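Print this chapter | E-mail to a friend

Chapter 2
Folding Knits and Working on a Bed

Posted Aug 13, 2020 by Lucinda Quintanilla
76 shares | 2 comments

Before you start. Clear one flat surface. Not the floor, not your lap. In most homes the bed wins – right height, wide enough, soft on the yarn. Make it first. A bed pulled smooth gives you something to line up against, and if the cover is striped so much the better. You get free guide lines.

Chapter 1 was sorting. You should have three stacks by now: hang, fold, fix. This chapter is the fold stack only. Knits mostly. Sweaters, cardigans, the heavy scarf you keep forgetting.

What you'll be able to do by the end:

- fold a pullover into a rectangle that fits a standard drawer
- tell when a fold is off before you put it away
- refold without shaking the whole thing out

Words to know: body, shoulder line, neckline, hem, near edge (closest to you), far edge. We use near and far instead of top and bottom, saves a lot of confusion when two people work the same bed from opposite sides.

A finished pullover ought to lie flat with one clean edge. The other edge can be a little lumpy. Ribbed necklines will stand up a bit and thats fine. Red sweater, striped bedspread, near edge straight. Good enough for a drawer:
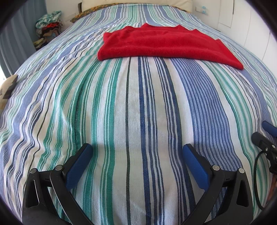 2.1 Why knits get folded

Hangers pull. Weight of the sleeves drags on the shoulders and you get those bumps, and the bumps stay. My grandmother's household manual, printed 1932, says to fold all woolens and store them away from the stove. Still decent advice. She had one drawer. Amos and I have four and they're all full.

Fold lines do show after a season. Refold in November when the heavy stuff comes out, and put the creases somewhere new.

2.2 The basic fold

Lay it face down. Smooth from the middle out – flat hands, no tugging. Sleeves in across the back. Then the sides, then hem up toward the neck. Turn over. Check the near edge against a stripe or the side of the matress.

Thick yarn: fewer folds. Thin yarn: one extra, or it slides around in the drawer.

2.3 Handling the cloth

Beginners grab too much. Take a small pinch, lift, let the rest hang and see where it wants to go. Red is a good practice color on a pale cover, you can see every edge. Booker Van Dusen taught this part of the class for years and made everyone do it slow, one pinch at a time, no talking. 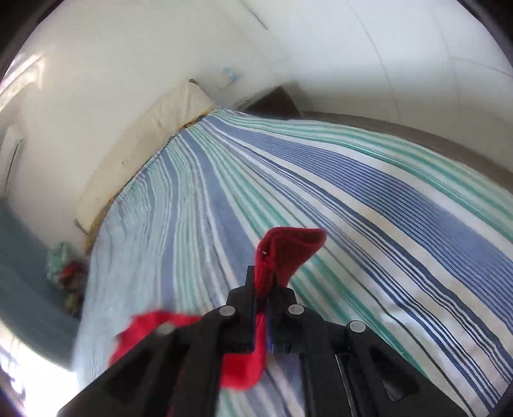 Same rule for anything soft. Pinch near an edge if you can find one, the middle of the cloth will bunch up on you. Then set it down in one go and smooth it. If it lands crooked pick it up again, don't drag it across the bed. Dragging pulls the cover along too and then you have two things to straighten.

2.4 Practice

Fold one sweater. Unfold. Fold it again with the far side of the bed as your guide. Swap places with a partner if you have one. Keep at it untill the near edge comes out straight without looking. Drawers and dividers are next, bring a tape measure.

E-mail this page | Print

Comments (2)

Thanakorn Thongsuk: Used this with my teenagers. The stripe trick works great. What about hoodies? The hood ruins my rectangle every time.

Jacinto Trujillo: Hood flat down the back first, then sleeves over it. Have folded maybe 1000 of them at the shop. Also typo in 2.2, mattress has two t's.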